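Pequeno-almoço para a mesa comprida

Reshma Khumalo passou nove anos a servir pequenos-almoços numa pensão e agora dá formação a quem abre casas de hóspedes. Falámos com ela numa quarta-feira, às 8h30, sobre louça, torradas e a melhor maneira de pôr uma mesa sem andar sempre a voltar ao armário. 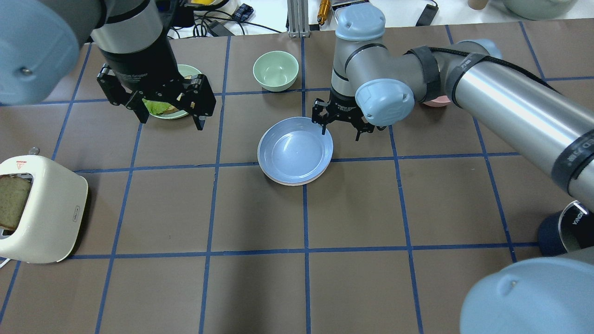
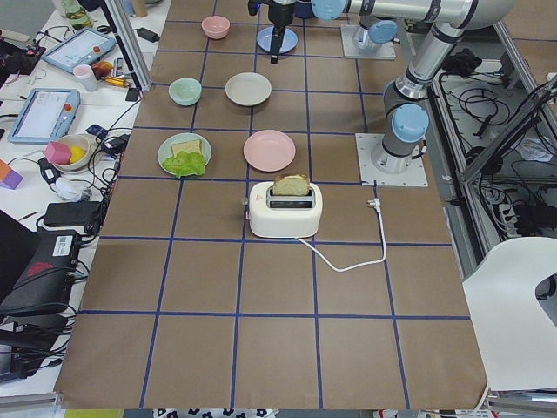

Pratos e taças em tons pastel, a torradeira creme e o pão, sobre a mesa dividida em quadrados com fita azul.

Primeiro os pratos

Khumalo começa sempre pela louça e só depois pensa na comida. "As pessoas fazem ao contrário. Fritam os ovos, torram o pão e a seguir andam à procura de um prato limpo. Nessa altura já está tudo frio", diz. Prefere peças lisas, de cores claras, e não se preocupa em ter o conjunto completo. Na pensão comprava pratos avulsos da Vondine e misturava-os com o que havia. "Verde, rosa, azul, bege, fica bem. Se um se parte, compra-se outro parecido e ninguém dá por isso."

As taças são para fruta, iogurte ou papas de aveia. Recomenda duas ou três pequenas em vez de uma grande, que acaba no meio da mesa e obriga toda a gente a esticar o braço.

Sobre dividir a mesa em quadrados, tem uma opinião prática. Aprendeu a fazê-lo com Toivo Hakala, com quem trabalhou na cozinha da pensão. "Cada coisa tem o seu quadrado. Quem chega de novo percebe logo onde pôr o prato e onde deixar a taça. Ao fim de um mês já não precisa da fita." Também aconselha papel pardo por baixo durante os treinos, que se deita fora com as migalhas.

A torradeira

Khumalo gosta de ter a torradeira na própria mesa. Diz que uma torrada perde a graça em poucos minutos e que mais vale cada hóspede fazer a sua. O pão integral pede um pouco mais de tempo do que o branco e convém experimentar com uma fatia antes de servir.

O fio é o que mais a aborrece. "Tem de sair para o lado da tomada, sem atravessar a zona dos pratos. E desliga-se quando a refeição acaba. Já vi um fio levar atrás um jarro de sumo." Na pensão, a limpeza da bandeja das migalhas era feita ao fim do dia, com a torradeira desligada e fria.

Pão e alface

Para quem quer servir alguma coisa mais composta, sugere uma sanduíche simples, com alface e pão torrado. A alface deve ser lavada de véspera, bem seca e guardada num pano dentro do frigorífico. "Molhada, estraga a torrada. Não há volta a dar."

Perguntámos-lhe quantos pequenos-almoços serviu. Foi buscar o caderno: no último ano da pensão, 3.548. O mês mais cheio teve 684. Em janeiro quase não havia hóspedes, e era nessa altura que arrumava os armários e via que pratos faltavam.

A próxima formação tem lugar para seis pessoas e começa com a mesa por pôr.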